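Pludby Hand-Held Demonstration Gripper

Item 840. Two-finger collection tool for manipulation learning. Supplied by Jodik. Page revised 16 April 2025.

Overview

The Pludby is a hand-held gripper with a camera fixed behind the fingers. An operator picks it up and does the task directly, and the tool records video and finger motion as one episode. No arm is needed at the collection site. Episodes are exported in a single archive format and can be read by the Pryor training package or by the customer's own loader.

Construction

Black finger bodies, orange upper sections. Each body carries a square fiducial marker in view of the camera, and finger opening is computed from the spacing of the two markers. Keep the markers clean. A scratched or greasy marker causes gaps in the opening signal, and the export tool will reject any episode with a gap longer than 9 frames.

The camera uses a wide fisheye lens. Objects near the rim of the image are strongly bent — this is normal, and the calibration file shipped with each unit accounts for it. Do not swap calibration files between units.

Specifications

Weight with battery: 840 g
Battery life: 50 minutes of recording
Episodes per card: 1510, at default length
Finger opening: measured by marker, no encoder
Spare markers: one sheet included

Task kits

Brendar task kits are sold separately. The tabletop cleanup kit uses small crumpled paper pieces, a dustpan, a hand brush and a white fluted cup. Operators should vary the starting positions between episodes. Fixed layouts produce policies that fail when the dustpan is moved.
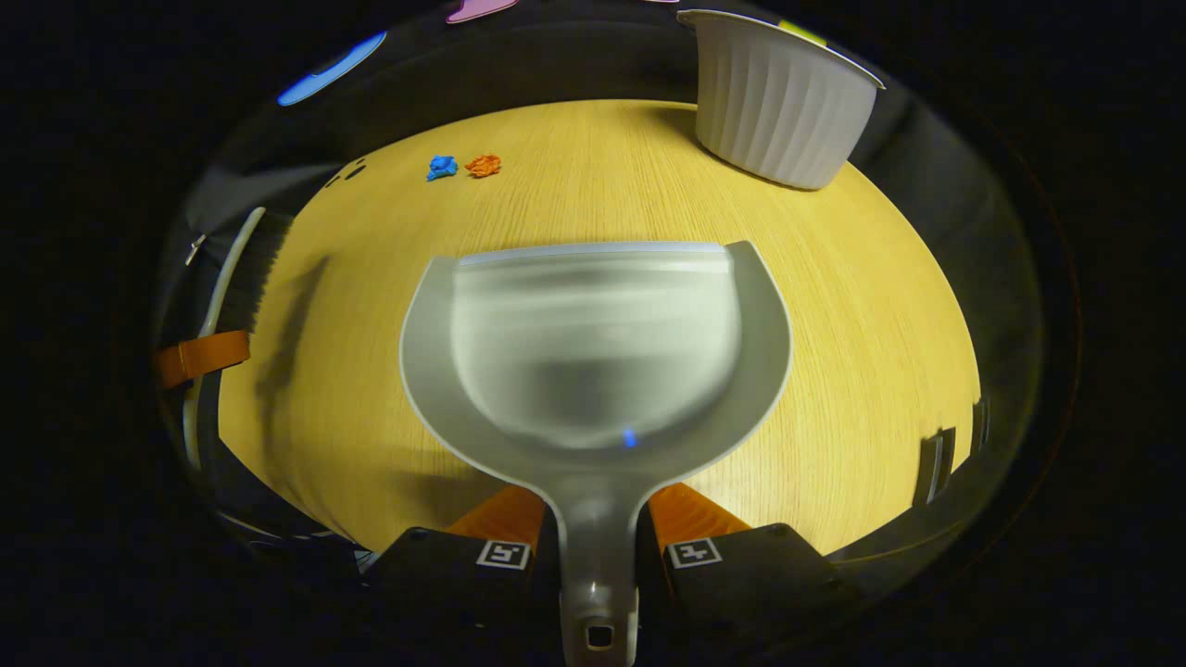
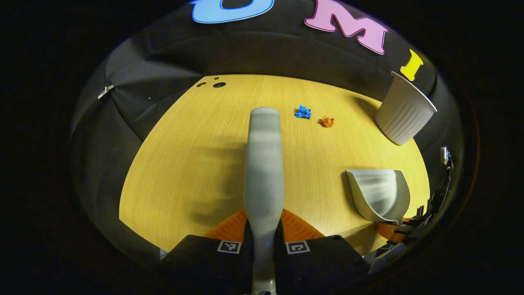

Tabletop cleanup task, camera view from the gripper.

Recording practice

Start each episode with the fingers open and clear of the objects. Move at a steady pace. Fast wrist turns blur the markers, and blurred episodes usually have to be recorded again. Failed grasps may be kept if the operator recovers and finishes the task; mark them with the side button so they can be filtered later.

We suggest 50 episodes per layout before the first training run. Rangi Whitelaw of our applications group reviews first batches at no charge for customers who send them in before the end of June.

Ordering

Units ship with one battery, charger, calibration file and marker sheet. Replacement finger sections are sold in pairs — left and right are not interchangeable. Task kits ship separately from the gripper.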